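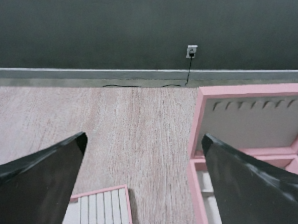 Figure 1. Simulated view between the open fingers of one gripper, with the pink-framed box to the right.

3.2 Student task and simulated workspace

The second half of the Ruladow course was given over to a single task, in which each team wrote a controller for opening and closing a small box. All work was done in simulation. Teams could use the close view in Figure 1 as input to their controller, or work from joint positions alone. Most began with joint positions and added the camera view once the basic movement was stable.

The gripper was left open at the start of every trial. A trial ended when the lid reached the target angle or when the time limit ran out. Contact with the floor or wall did not end a trial, but it was logged and counted against the team in the final marking.
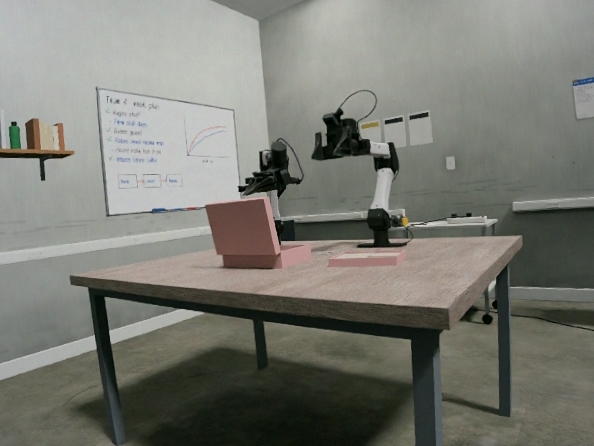
Ruladow Course Group, Department of Engineering, Preltia

The workspace has two arms behind the objects on a wood-grain table, and the pink box and the flat pink tray keep the same colour in all versions of the task. Teams were free to use one arm or both. The whiteboard on the left wall is headed "Team 4 · week plan" and carries a checklist, a small graph and a flowchart.

Across the course the teams logged 1772 trials. We removed 258 of these before analysis: 134 had incomplete joint records, and the remainder were repeats run with an unchanged controller. Teams met on Wednesday afternoons and could run further trials in their own time, so the number of trials differs between teams. We therefore report success rates per team and do not pool them. The marking scheme is the one used by Kravets in the previous course, with the penalty for floor contact halved.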